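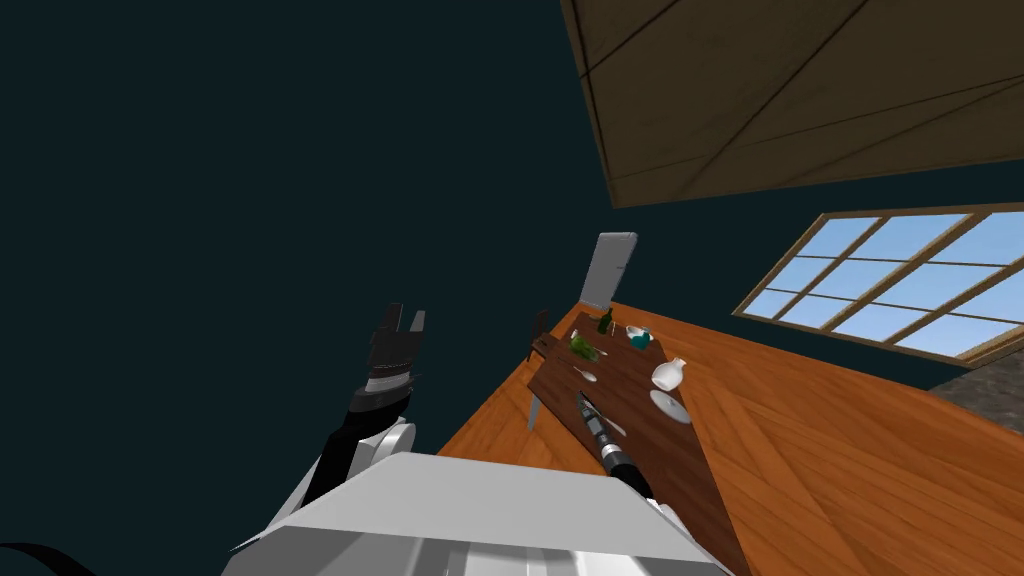
Kesitz casting notices, version 2

Kesitz is a set of 700 short casting notices for romantic comedies and family dramas, collected from the entertainment pages I read far too much of, then cleaned up and labeled so you can search them. I started it because I wanted to know how often a "reported" lead is still the lead by the time a movie gets its poster, and I couldn't find a table that would tell me! Every notice has a text part and a label part, and they do separate jobs, a bit like the robot's two arms up top, one sticking up with its gripper open while the other reaches down to the table. You can use either part alone. Most people who write to me only want the labels.

What's in the folder

You get one notices file (plain CSV, commas, quotes around anything with a comma in it), one lookup file for working titles, and a changes file that I keep by hand. The notices file has nine columns: id, title, star, role, billing, director, outlet, status and note. Note is free text and sometimes a little grumpy, sorry. If a notice only says "a popular leading man" with no name attached, star is left blank and I put the wording in note.

Status takes one of five values: rumored, confirmed, recast, shelved, released. I went back and forth on whether "in talks" deserved its own value and decided it goes under rumored. If you disagree, search note for the words "in talks" and you can split them out yourself in a minute or so.

Where the notices come from

Most of them come from Mercado, the weekly showbiz supplement, and from the daily bulletin that goes out during the Privodport film week. The Mercado ones are longer and love a full filmography. The Privodport ones are short, breathless and full of working titles that never show up again — I have a soft spot for those, even though they were a nightmare to match up with the finished movies. I rewrote every notice in my own words, so what you're getting is a summary and not the original article.

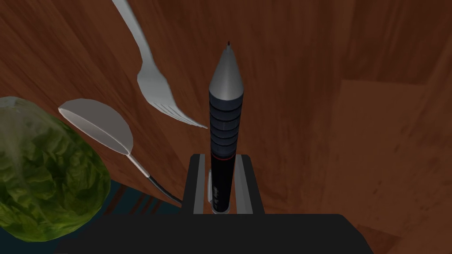
A black pen with a silver tip and a thin red band, held between gripper fingers (rendered).

How the labels were made

By hand, by me, mostly at the kitchen counter after dinner. I read each notice, filled in the row, and came back on a different day to read it again without looking at what I'd put. Where my two readings didn't match, I picked the more cautious status and said so in note. Billing was the hardest column by a mile. Publicists will happily call three people "the lead" in one sentence, and then the trailer comes out and one of them has a single scene in an elevator. I went with the order of names in the notice and left the arguing to the fans.

Matching of working titles to release titles was done in Tendbridge, the little script that lives in the same repository. It looks for the same director plus a shared star, then shows me the pair and waits for me to say okay. It gets confused by sequels (and by directors who work with the same couple over and over, bless them), so please don't run it unattended and trust whatever comes out.

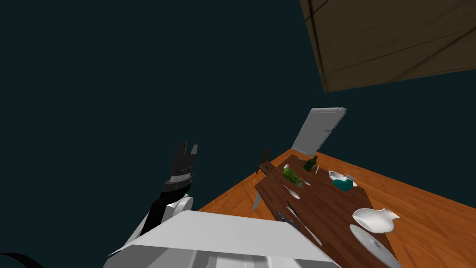 Can I use this to predict which love team gets cast next?

I wouldn't. The notices lean heavily toward stars who were already getting a lot of press, so a model trained on them will mostly tell you that famous people get announced more.

Known problems

Supporting roles are thin. Voice roles are thinner. Some stars changed their screen name partway through and I may have missed a few, so check the spelling before you group by star. Shelved is also shaky as a value, since studios rarely announce that they've given up on a movie; I used it only when a notice said so in plain words.

Updates and corrections

I add new rows on Monday when I have any. If you spot a mistake, open an issue with the id and a line about what's wrong — a link to the notice helps a lot. Ids never get reused, even if a row is pulled. The next thing on my list is a column for the character's job, because I have a theory about how many of these heroines run a bakery. Started that one in April and it's still half empty.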